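Re: [botmont-dev] Planner refuses closing moves with both arms over the same bin

From: Merike Jankauskaitė
To: botmont-dev
Date: Wednesday, February 26, 2025
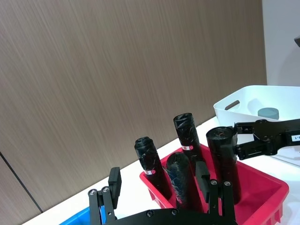 I went through the logs Giang put up last night and I think there are two separate faults here, which is why changing the padding only helped with one of them.

Giang Diệp wrote:
> Since moving to the new collision checker we get "start state in collision" on
> the two-arm bin task whenever one gripper has hold of something and the other
> one comes in open. Of 449 planning requests, 323 went through. The same
> recorded requests played back on the December build gave 343, so it is worse
> but it was never good.
>
> I set the padding on the fingers to 3 mm and the error mostly moved from the
> finger pads to the object. Is the attached object being counted twice? Yến
> thinks the octomap is to blame.

Yến is half right. When an arm closes on an object we attach a cylinder to that gripper and tell the self filter to drop any points inside it. The filter only runs on the cloud from the camera of the arm doing the holding. The other wrist camera still sees the object, and its points go into the map as an obstacle. So the held object is in the scene once as attached geometry and once as voxels, and the checker reports a collision between the two. The old checker did the same thing but skipped contacts under a certain depth, which hid most of it.

The fix is to run the filter on both clouds using the shared planning scene. I have a branch for it, shared-self-filter. It needs the transforms of both arms at the time stamp of the cloud, so if one arm's joint states are late the cloud is dropped with a warning. Please don't turn that warning off — if you see a lot of them, the clocks on your two controllers have drifted and I would like to know.

The second fault is in the allowed collision matrix. On attach we allow contact between the object and the fingers of the gripper holding it, and nothing else. The object's neighbours in the bin are still checked at full padding, and in a tightly filled bin the padded shapes overlap before anything has moved. I don't want to allow those contacts for the whole motion. Meron Yimer suggested allowing them only for the first part of the lift, along a straight line, and then going back to the normal matrix. That seems right to me, but it means splitting the request in two, and the Cestano wrapper can't do that at present.

Giang, could you try the branch with the padding back at its default and play the same requests through it? Please keep the failures apart by type: map against attached object, and attached object against neighbour. If the first group doesn't go to nothing, I have missed something.

Ngân, does anyone on your side still depend on the old depth threshold? I would like to remove the parameter when this is merged.

Merike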